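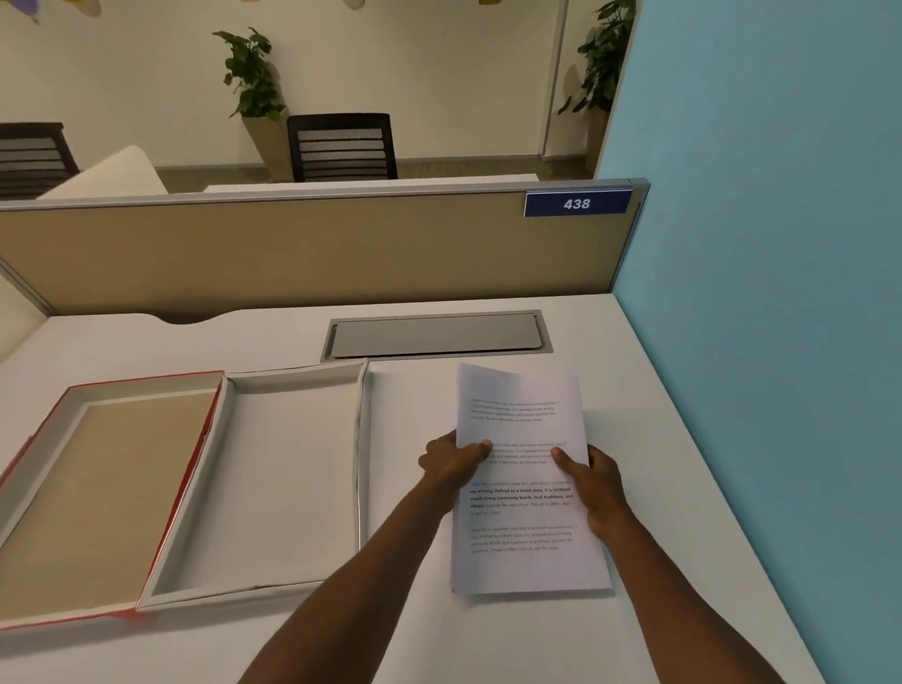 Slide 1. Desk 438, paper stack in both hands, open boxes to the left.

Speaker notes — "When does a hand let go?" December 2, 2024. Slot is 19 minutes including questions, so talk fast and take the water with you.

SLIDE 1 (leave it up while people find seats)
Start with the paper. Ask who in the room has a policy that can handle a stack of loose pages. Wait. Enjoy the silence, then admit ours can't either, at least not well.
Point at the thumbs. One on each side, pressing on the printed side, and the sheets bend a little as they come up. A box has the decency to keep its shape. Paper takes every small disagreement between your two hands and shows it to you.
If anyone starts reading the paragraph about a slower pace, let them finish. It's a fair review of our training code.

SLIDE 2: What we did
Set is called Divau. 509 episodes of two-handed desk work, all from a head view. Noémi Gál wrote the labeling rules; credit her here and not on the last slide, where everyone is already standing up.
The usual way is to cut an episode by time: equal pieces, one label each. We cut by contact instead. A new segment starts when either hand gains or loses touch with something.
Say clearly: contact was marked by people watching video. No gloves, no sensors. Somebody will ask anyway.

SLIDE 3: The result
Same model, same episodes, only the cuts differ. Held-out tasks finished out of 19:
time cuts, 2
contact cuts, 9
Pause after the 9. Don't say "more than four times better." Friederike Schwerdtfeger will be in the second row and she has views on ratios with a 2 at the bottom.

SLIDE 4: Where it breaks
Hidden fingers. Go back to slide 1 if there's time: the left hand's fingers curl under the stack, and from the head you're guessing at what they do there. Labelers disagreed most on moments like this. The model, being polite, learned the disagreement too.
Thin things in general. Boxes, fine. Pages — see above.

SLIDE 5: Next
Second labeling pass in January, with a "can't tell" option, which we should have had from the beginning. Skip the Coltari comparison unless asked; the plot has the axes swapped and I only found out on the train.

Questions I expect
Why not a wrist camera? We want one. Budget.
Does it transfer to other desks? Not tested. Say so and stop talking.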